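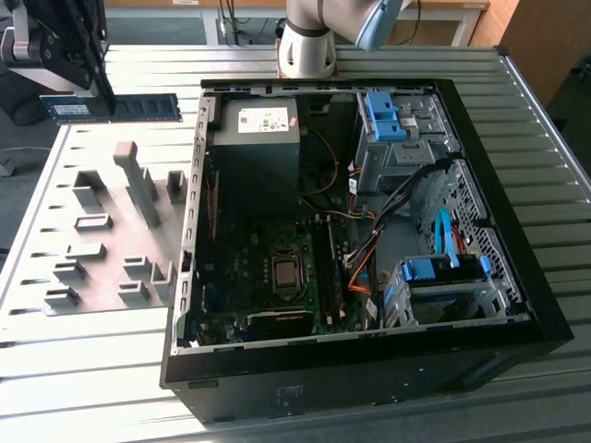
RAM stick in the gripper, old tower on its side.

Quick one before I lose the notes. Tuesday was gripper day, finally, and I promised Josefina I'd write it up properly. It won't be properly. Sorry.

Short version — we've had two sets of fingers on the shelf since before Christmas, the Grikell ones and the Mevik ones, and kept saying we'd compare them on the memory module job. Same arm, same controller, same program as far as possible. Pick the stick off the fixture, carry it over to the PC, line up, push in. 24 goes each. Then swap and do it again the other way round, except we ran out of day, so that half hasn't happened yet.

Grikell first. Nice and stiff. Hardly any give sideways, which you want when the slot is that narrow. Out of 24 it seated 14 with no help. The rest were mostly the same fault, stick goes in a hair tilted, one end clicks and the other doesn't, force limit trips, arm stops. Bit of a sulk every time. Clearing the fault on the Vustitz controller means three menus and a confirm, and by the tenth time I was saying rude things about the person who drew those menus.

Mevik next. Softer pads, slimmer at the tip. I expected them to be worse and they were worse, but not where I thought. Seating was fine once it got there. 12 out of 24, and nearly all the misses were at the pick, stick sliding in the pads as the arm lifted. So it's a grip force thing I think, not a finger thing. Went up two steps on force at the end of the afternoon and the last few picks were solid. Annoying, because now the numbers aren't fair on it and I'll have to run the lot again.

Also the opening width. Should of checked this first. The Mevik set opens wider by default and the outer links swing out further than you'd guess from the drawing, so anything standing near the pick point is at risk. I slowed everything right down and watched the wrist camera while it crept in and out of the parts holders. 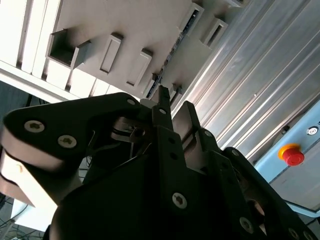 The wrist view is much better for this than the fixed one. On the fixed camera you get the whole table and you think there's loads of room. Then you look from the wrist and the tips are right up against things. I've started doing every new approach on the wrist feed at ten percent speed, dull but cheaper than fingers. A replacement pair from Grikell was 179 last time, before postage, and Skinner still hasn't forgiven me for the first pair.

Josefina Huenchumán's idea, which I'm stealing: don't try to push the stick straight down. Put one end in first, on purpose, then rock it level. It's how you do it by hand, and it took teh two of us most of a day to notice that. She taught four waypoints before we packed up, tried it twice with the Grikell set, both went in. Two is not a test, I know.

To do, mostly for me:
Mevik again, all 24, higher force from the start.
Grikell again with the rocking move.
Mark the stick with a paint pen so slip shows up on camera.
Find the thin pads, they were in the drawer with the hex keys and now they're not.
Ask Vustitz if the fault reset can go on a button.

Might get to it next week, might be April, depends on the arm being free. If anyone has used the Mevik fingers on something thin and flat, tell me what force you ended up with. Comments are open again, I think I fixed the spam thing.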